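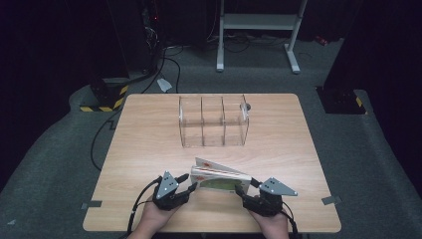

April 25, 2024
Posted by Natalia Becerra

Spent most of the day on the card sorting task and most of the evening rewriting the rules for it. Eleri Humphreys sent back my draft with 9 comments. She was right on nearly all of them.

The big one was the start position. My draft said "box near the far side of the table," and the operators at Pellthorpe and the ones here each read that their own way. The new wording says the box stays empty and square to the far edge until both grippers are in view. Hands start low, jaws open, and no reaching before the start call.

Second was the cables. I had one line on them. Now there is a short section: cables run down and away from the work, never across the tabletop, and the operator checks both sides before every take. Eleri wanted a check every tenth take. I kept mine.

We still disagree about fumbles. Zamudio's rule is to throw out any take with a drop. I would keep them and label them — a clean recovery is worth having. We left it open until the July review. If we threw them all out we would lose 59 of the 338 takes we have so far, and the target is 2,000.

Wrists sore. I put in a break rule too, ten minutes every hour, and then skipped mine twice.

Tomorrow: send version two to Sumirska, ask about spare straps, call Mom.

Contact | © 2024 Natalia Becerra | Back to top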